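Stulto live set, mix notes. The board recording from Vandstead runs to 19 tracks, and I have now been through all of them. 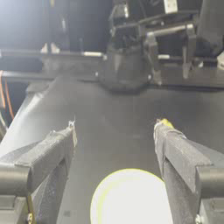 Refugio Ocampo asks whether the guitars were re-amped. They were not. Both cabs were miked on the night and left alone.

Kick and bass were fighting below 400 Hz. I cut the bass there and left the kick flat.

The vocal on Dumitrescu clips twice in the second verse. Repaired by hand. You will hear it on headphones if you go looking.

Crowd mics were 2 samples out from each other for the whole set. Nudged into line.

Torkard are pressing 2,175 copies on vinyl. Side B is long, so it is cut quieter than side A. Turn it up.

Test pressings due in May. Track order stays as played, including the false start.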